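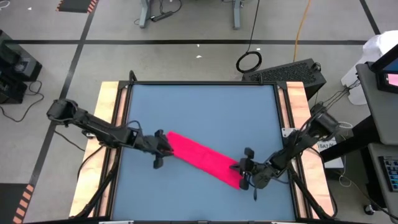

图 7-1 双臂各夹住长条布料的一端

第七讲 双臂折叠作业中的故障分析：夹持未释放与对拉

一、本讲内容

前两讲讲的是单臂抓取失败，后果一般限于掉件、空夹。双臂共同夹持一件柔性物体时，两条机械臂通过布料形成了力的闭环，一侧的错误会直接传到另一侧。本讲用一次实际停机作为案例，讨论故障如何发生、日志怎么读、复位时应注意什么。阅读前请先复习第五讲中关于夹爪状态机的部分。

二、案例经过

案例取自 Dralmont 折叠项目，任务是把一块方布对折两次，再由双臂整理边缘。控制程序使用 Wanora 任务调度器，夹爪驱动层由 Gudix 模块提供。故障发生在 3 月的一轮连续运行中，当时已完成 3337 次折叠循环。

第二次对折结束后，左臂应先松开，右臂保持夹持，再由右臂后撤整理。日志显示左夹爪收到了“张开”指令，驱动层也返回了“已完成”，但左夹爪的位置读数一直停在闭合区间。调度器只检查返回码，不检查位置，于是进入下一步，右臂开始后撤。布料被两侧同时拉住，右臂腕部电流上升，左臂基座侧第二关节出现跟随误差。从右臂起动到保护停机，前后共 89 个控制周期。

停机后布料仍夹在两只夹爪之间，处于张紧状态。值班人员当时在示教界面上直接点了“全部回零”，两臂各自朝原位运动，布料再次受力，系统第二次停机。布边被撕开一个口子，左夹爪的一块指垫移位。没有人员受伤。

三、原因分析

直接原因：左夹爪指令丢失。驱动层在总线重发时把上一条指令的应答当成了本条指令的应答，返回码因此是“完成”。

间接原因有以下几条。

1. 调度器以返回码作为步骤切换的唯一条件。返回码说明驱动层认为指令已经处理，夹爪是否张开要看位置读数。

2. 两臂各自设有力矩阈值，但没有双臂联合判据。缓慢对拉时，单臂电流可以长时间低于阈值，布料先于保护动作受损。

3. 回零程序不检查夹爪是否夹有物体。这条在验收清单上本来有，后来改版时漏掉了。

4. 指垫的安装螺钉没有列入定期检查，受力后容易移位。

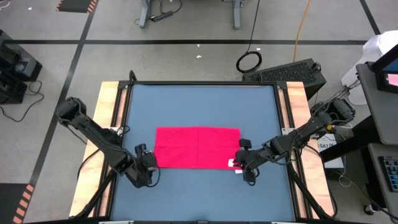
整理边缘这一步的难点在于布料已经叠成多层，夹爪进入布边时位置偏差稍大，就可能只夹住上面几层，下面的留在台面上。此时位置读数与正常夹持差别很小，单靠夹爪开度难以判断。因此位置检查能解决本案例中的“未张开”，解决不了“夹得不全”。后一类问题放在第九讲，与视觉检测一起讨论。

另外，叠好的布与台面之间有摩擦，右臂后撤时的电流本来就高于空载。整定阈值时应使用带布的数据。项目组最初用空载曲线整定，误停很多，后来有人把阈值整体调高，误停少了，对拉保护也随之变迟钝。这次改动没有留下记录，是查配置文件的历史版本才发现的。

四、日志判读

随讲义发放的日志共四列：时间戳、指令编号、返回码、夹爪位置（以满行程百分比表示，0 为全闭）。判读时按下面的顺序进行。

先找到最后一条“张开”指令，记下编号。再看应答中的编号是否与之一致，本案例中应答编号比指令编号小 1。然后看位置列，正常张开时读数应在 40 个周期内越过 27，本案例中读数始终没有变化。最后对照右臂的起动时刻，确认它在左夹爪张开之前已经运动。

常见的误判是从电流峰值往回找。峰值只标出保护动作的时刻，故障在那之前早已开始。

五、修改措施

步骤切换条件改为返回码与位置读数同时满足，超时则停在当前步，不自动重试。

应答必须核对指令编号，编号不符的应答丢弃并计入通信错误。

增加双臂距离判据：两只夹爪均处于闭合状态，且两者间距超过布料当前折叠状态下的标称边长时，两臂同时停止。标称边长随折叠步骤更新，不能只用展开尺寸。

回零前检查两侧夹爪。任意一侧有夹持时，禁止“全部回零”，界面提示转入手动释放。

阈值修改须在配置文件中写明日期和理由。

六、停机后的手动释放步骤

（1）按下急停，确认两臂均已制动。

（2）从台面外侧观察布料是否张紧。张紧时手不得伸入两臂之间，也不得直接剪断布料，突然卸力会使夹爪回弹。

（3）解除急停，切换到手动低速模式。一人操作示教器，另一人看布，看布的人手边应有急停按钮。

（4）选一侧机械臂，向另一侧方向点动，直到布料明显松弛。

（5）张开该侧夹爪，目视确认布边已脱离，再张开另一侧。

（6）取走布料，检查指垫、腕部线缆和关节外壳，线缆被拉紧或有压痕的，停用并报修。

（7）两侧单独回零，先左后右。

实验课所用的 Schnyder 训练台，急停解除后默认进入自动模式，第（3）步一定要先切换模式再按使能。

七、作业

根据所发日志画出左夹爪位置、右臂腕部电流随时间变化的曲线，在图上标出指令丢失、右臂起动和保护停机三个时刻。另写一段说明：如果当时已有双臂距离判据，停机会提前到哪个周期，计算时取布料的哪一条边长。作业于 6 月 6 日前交，纸质或电子版均可，曲线图须标明坐标单位。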